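Plosus Puts Its Scene Compiler on a Diet

36 shares | 4 comments

Plosus began as a file converter. Yasuo Hosoda wrote the first version at Dravdale to move room models out of Blender and into a physics engine without losing the collision shapes. It now compiles whole interiors from a plain text layout, and the release of December 2021 replaces most of its mesh code.

The old compiler kept a full copy of every object. A test set of 575 rooms held 3,000 meshes, many of them duplicates. Version 9 stores each mesh once and writes a short transform for each use. Materials are handled the same way -- one entry, many references.

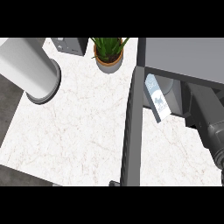
Rendered interior with a veined white marble countertop, seen from above.

Nest Samuel, who maintains the renderer, says the harder job was shadows. Shared meshes broke the old light cache, which looked up objects by file name. She rewrote it to use the transform index. Load time on the test set fell by 400 seconds.

Some things are still missing. Curved cabinets must be split by hand, and the Windows build has no batch mode. Hussam Bitar is working on the second item and expects to merge it in February. Layout files from version 8 will load, but they need to be saved again before the new cache will accept them.

2 likes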